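Comparison of Two Camera Positions and Two Jaw Inserts for Bench Suturing

Burgi Danzer, Silvan Tanner
Project report, second semester

1. Task

The Kandow bench has two instrument arms and a fixed overhead camera. Earlier groups reported that the overhead view was adequate for moving the arms and poor for judging whether thread was seated in the jaws. The task set for this project was to add a small camera near the instrument wrist, to compare it with the overhead view during suturing, and to repeat the comparison with two jaw inserts, one smooth and one cross-cut.

Control software was left as found. The only change was a second video input in the operator window, which the operator can switch with the left pedal.

2. Equipment

Both arms are driven by the Endaten controller in the rack under the bench. Motion scaling was fixed at 4 to 1 for all runs. The wrist camera delivers a 600-line picture and is held by a printed clamp designed by Tanner. The first clamp rotated under cable load and was replaced with a split version using two screws. All results below were taken with the second clamp.

The cable runs along the arm and is tied at the elbow. Wrist roll had to be limited in the controller settings to keep the cable from tightening. This limit was applied in the overhead runs as well, so that the operators had the same range of motion in both conditions.

3. Procedure

Each operator placed 6 stitches per condition: overhead camera with smooth inserts, overhead with cross-cut inserts, wrist camera with smooth inserts, wrist camera with cross-cut inserts. Black thread was used throughout. The order of conditions was reversed for the second operator.

A regrasp was logged whenever a jaw was opened and closed again on the same thread without an intended transfer. Video was recorded from the camera in use and reviewed afterward by the person who had not been operating. Thread slip was not measured directly. It was marked only if the reviewer could see thread moving between closed jaws.

The handover, with one instrument holding thread while the other approaches, was treated as a separate step in the log. It is the step in which the two jaw tips come closest together, and most of the regrasps were recorded there.

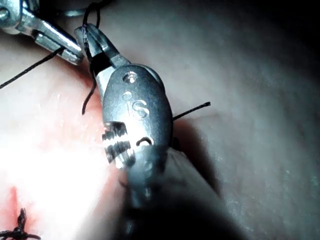 Surgical Robotics Student Team, Bench Group

Tip spacing can be read from the close view at this stage, with the two sets of jaws almost in contact. It is also possible to tell the tight strand from the slack one hanging under the jaws. In the overhead recordings the two were often confused by the reviewer, and four entries had to be corrected.

The drawback is the amount of picture taken up by the instrument housing. It fills the center, and thread passing behind it cannot be followed. The shadow beside the shaft hides a further part of the surface.

4. Results

With smooth inserts, the overhead camera gave 9 regrasps across both operators and the wrist camera gave 4. With cross-cut inserts the counts were 6 and 4. The inserts made a difference only in the overhead condition. Our reading is that the cross-cut pattern tolerates a badly centered grasp, and that such grasps were less common with the close view.

The cross-cut inserts frayed the thread. Fraying was found on inspection after the runs and was worst where the same section had been gripped repeatedly. No thread broke.

Time per stitch did not favor either camera. Danzer was faster with the overhead view and Tanner with the wrist view. Both operators lost time in the wrist condition when thread left the picture and the pedal had to be used to find it again.

5. Lighting

The bench lamp was set for the overhead camera and was too strong for the wrist camera. Pale areas of the surface washed out to nearly white while the opposite side went dark. Reducing the lamp improved the bright side and made the dark side unusable. A diffuser cut from drafting film was tried in February on a separate run and helped with reflections from the polished metal. It was not used in the logged runs.

Automatic exposure was switched off after the first trial. With it on, brightness changed each time the second instrument entered the view.

6. Limits of the comparison

There were two operators, both of whom had built part of the setup. The reviewer could tell which camera was in use. The regrasp counts are small and no statistical test was applied.

7. Open items

The clamp should be moved outward so that less of the housing is in view. This needs a longer arm on the clamp and a stiffer material. The drawing is stored in the Steiner cabinet folder together with the cable route and the controller settings file. Insert wear should be checked again before the Drelard inserts are ordered, as the smooth pair already shows marks near the tip.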